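Allen Publishes a Rulebook for Tabletop Robots, Including the Part About the Ketchup

17 September 2019

Allen, the tabletop automation group, today released version 2 of its Good Practice Guide for Benchtop Arms, a document that began in August as a one-page memo and has since acquired 116 clauses and an index.

The guide covers how a shared work surface should be laid out, who may reach across it, and what has to be written down before anyone presses start. It applies to small arms working with household objects and play food, a field in which many labs have so far relied on common sense and masking tape.

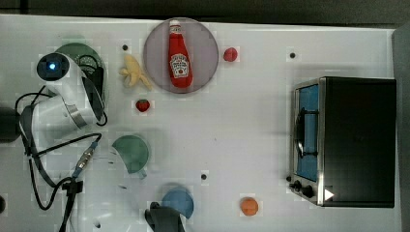

"We asked our partners for comments and received 383," said Josée McIntyre, who edited the guide. "A surprising number concerned the definition of a bowl. We now have one, and I would ask people to leave it alone."

Under the new rules, cables must be routed clear of the arm's reach, every item on the table must appear on a signed object list, and hands stay off the surface while the arm is powered. Swapping a prop in the middle of a session, however small the strawberry, counts as a change and gets logged as one. 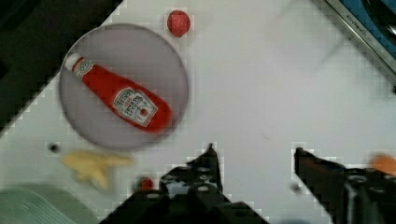 Wrist cameras have a chapter to themselves. Operators are to check the view before each session and again after any knock, including the knocks they would prefer not to mention. Trisham and Okia, which both tested the draft, asked for that last phrase to be removed. It stayed.

"It's a dull document, and I mean that as praise," said Sheldon Cloutier, safety lead at Okia. "The exciting ones usually have an incident report stapled to the back."

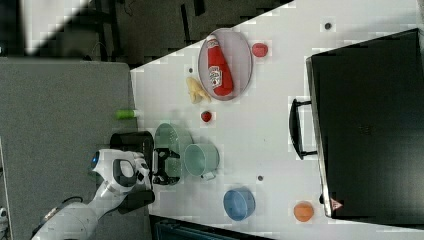

Availability

The guide is free to download and runs to 261 pages with annexes. Printed copies are available to partner labs, with up to 2 per site. Questions about clause 14 (bowls) should go to Benjamín Leiva, who has agreed to this in writing.

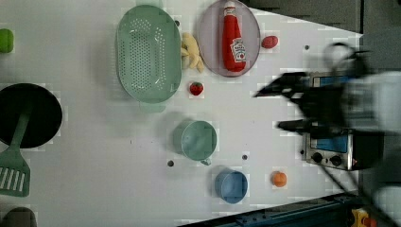 Ketchup bottle, colander and toy fruit on the tabletop, with the gripper at right.

Media contact: Keegan Melnyk, Allen press office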